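Workshop notebook, July
Plavby, season two continuity and prop notes

Morning

Started on the rewatch of season one so that the prop list for season two matches what ended up on screen. The list we have was made from the scripts, and the scripts changed a lot during the shoot. Going through it episode by episode with the shooting script open next to the final cut.

Episode one is clean. The ferry ticket, the ledger and the brass key all match. The only thing to fix is the ledger cover, which is listed as green and is brown in every shot.

Episode two has the kitchen argument. Script says she breaks a plate. On screen she breaks a bowl, and later in the same episode there is a line about "the plate." The line stays, obviously, but season two has a callback to it in the third script and someone should decide which one we are calling back to. I would go with the plate. The line is what people remember. Put it on the question sheet for the writers' room.

Episode three, the harbor office. The wall clock says ten past four in the wide shots and twenty to six in the close-ups. Can't be fixed now. For season two the office is a standing set, so I want the clock either stopped for good or taken down. If it is stopped, the hour needs to go in the set book and stay there. I wrote 4:10 in pencil.

Episode four is where the trouble starts. The letter from Brernovgate is read aloud twice and the wording is different each time. In the first reading the debt is due "before the thaw," in the second "by the end of winter." The insert shot shows the paper for under a second and matches neither. Season two opens with the same letter being found in a coat, and this time the camera stays on it. We need a single text. I typed up a version using the first reading, since that scene is longer and the actor is facing us. Sent it over for approval before we age any paper.

Paper for the letter: we have 21 sheets of the old stock left. I used two for tests. Tea came out too orange under the stage lights. Coffee at half strength was closer, then pressed flat between boards overnight. The ink feathers if it goes on after the staining, so write first, stain second. The test with the steel nib looked right. The felt pen did not.

11:40

Took a call from production about the order of shooting. They are doing all the Inthanon scenes in one block, which means the coat is needed in its damaged state before we have shot the scene that damages it. We need three coats at minimum: clean, torn at the left pocket, and torn plus burned. Costume has two of the original and can't get more of the same wool. They are looking at dyeing a near match for the burned one. I asked that the near match never be in a shot with either of the others.

Also, the tear has to be the same tear. In season one the sling changes arms between episodes five and six and viewers noticed within a day. I have made a paper pattern of the tear to scale and put it in the coat folder. Whoever cuts the coats should use the pattern and cut from the seam down.

After lunch

Episodes five to eight. Fewer notes here. The sling, as above. The radio in the boarding house has its dial on the left in five and on the right in seven, so at some point a second radio was used. Both are on the shelf. Tagged the left-hand one as HERO and the other as DO NOT USE.

The dog's collar is red in all of them except for the beach, where it looks nearly black. I think that is just the grade. Leave it.

Money. The characters pass around a lot of cash in season two and what we have left from season one is 52 notes, many of them creased in ways that read as the same note over and over. Ordered 200 new ones from the printer with the same Pirnonik bank design. They asked if we wanted the serial numbers to run in order. Said no, and sent a list. The prop bank name has been cleared already, so there should be no holdup there. The new notes will need to be handled before they go to set. Last time we put them in a canvas bag with a few tennis balls and that worked well enough, but the corners went too soft. A shorter go this time and check partway.
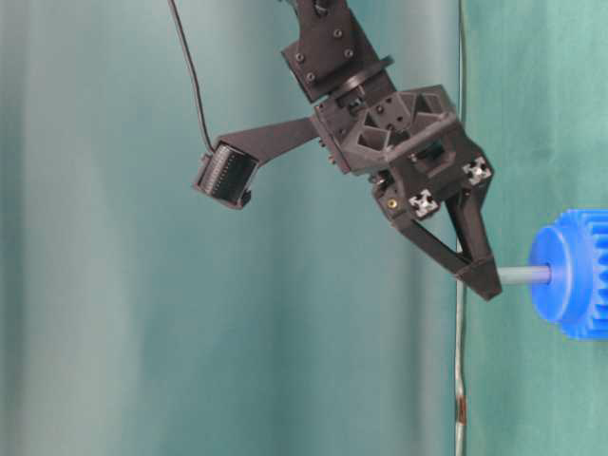

The last two episodes took longer than the rest together. Episode nine has the flashback, which is set eleven years earlier by the dialog and nine years earlier by the calendar on the wall. Season two has a scene where a character says her age, and it only works with eleven. I have gone with the dialog and made a note that the calendar must not come back. If the room is used again, hang the ship print in that spot. It is the right size to cover the nail.

Episode ten ends on the boat with the lamp going out. In the script it is an oil lamp. On screen it is an electric lantern with a frosted shade. Season two picks up in the same place the next morning and the new script has him refilling the lamp. Either the line of action changes or we explain where an oil lamp came from. Easiest is to have him fiddle with the battery cover. Added to the question sheet.

Question sheet as it stands:

Plate or bowl
Harbor office clock, stopped at what time
Final text of the Brernovgate letter
Lamp on the boat
Which hand he signs with (episode six right, episode ten left)

The signing one came up late. It matters more than it looks like it should, with the forged signature being half the plot of the second block. The actor is right-handed. In ten he had the pen in his left hand because his right was on the rail. I would call him right-handed and let ten go.

4:50

Stills printed for the set book. Ran 100 pages and the color drifted toward the end, so the last part of episode nine is too warm. Don't match paint to those. Reprint when the new cartridge is in.

Still to do: label the coat folder, chase the letter approval, find the second brass key. There were two at wrap and I can only find the heavy one. The light one is the one that floats, and we need it for the well scene.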